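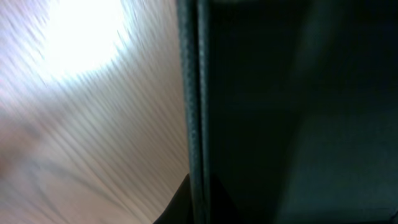 July, Wednesday, 9:40

Second pass at the sprint-tracking numbers from the Fenora vests. I still don't believe them. The supplier's sheet says the top speed figure is good enough to rank midfielders against each other. We have 1127 logged sprints from preseason and I can't get the same ranking twice out of them.

Threw out everything from the indoor hall first. That left 929. Then reran the two friendlies, Preletden at home and Kirkegaard away. In the Preletden match our left back comes out as the fastest player on the field. He is not the fastest player on the field. He isn't the fastest left back at the club. Four of his sprints start from a standstill and hit top speed within one sample, so either the clock slipped or the vest was riding up.

Gintarė Pētersons thinks it's the filter. Her argument is that the smoothing window is too short and any shoulder contact gets read as forward motion. Could be. I asked for the window length two weeks ago and got a brochure back.

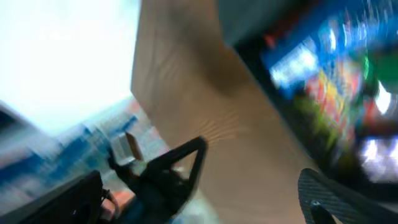
Tried her longer window anyway. The silly values at the top go away, but so do some real ones. The counterattack before our second goal against Kirkegaard is on video, a flat-out run from our own box, and with the long window it drops out of the sprint list completely. A filter that loses the best run of the match is no use to the coaches.

11:15
Compared against hand timing from the video. Did 69 sprints, both friendlies, only those where I could see the start and finish clearly against the field markings. Agreement is decent for straight runs and bad for anything with a turn in it. Most of what a midfielder does has a turn in it.

Jondell wants the "load score" in the weekly report. I'd leave it out. It is built on the same speeds — if those are off, so is the score, and it will be printed to one decimal place as though somebody had measured it.

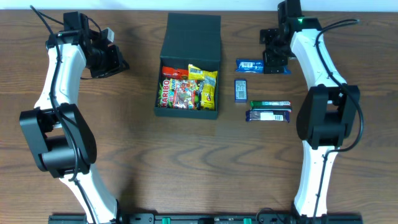 Table with the open green box and the four wrapped snacks, arms on both sides.

14:00
To do: rerun the 230 sprints with turns using raw data, no smoothing. Swap vests between two players for one session and see whether the speed follows the player or the vest. Gintarė to ask for the window length again, in writing this time.

No ranking goes to the coaches before the swap test.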